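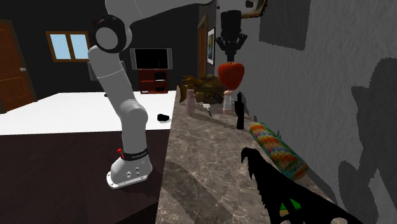 The fault came up on run 900, in the practice kitchen, before anyone had touched the real arm. Miroslava Hrytsenko had it replaying on her left screen when Ikechukwu came in with his coat still on. The apple was over the marble counter, under the gripper, with the slim white-and-pink bottle almost straight below it. The log said the fingers were open.

"Open since when?" he asked.

"Two seconds before this."

"Then why isn't it falling?"

She ran it again. The log said open and the apple stayed up. He pulled a chair over and read the contact settings aloud, line by line, and she checked them against the Ortner sheet. They matched.

"Nazar changed the release check in April," she said. "It reads the command. It doesn't read the fingers."

"Is that on the real one too?"

She didn't answer. The real one was at Cokska, on the packing line, and a woman named Marichka Polishchuk reached in under it over 50 times a shift, whenever the light said the hand was empty.

Ikechukwu was already dialing. It rang 7 times.

"Line two," a man said.

"Stop it, please," Ikechukwu said. "Press the button and keep everyone out from under the arm. I'll wait while you do it."

They heard him put the phone down on something hard and walk away.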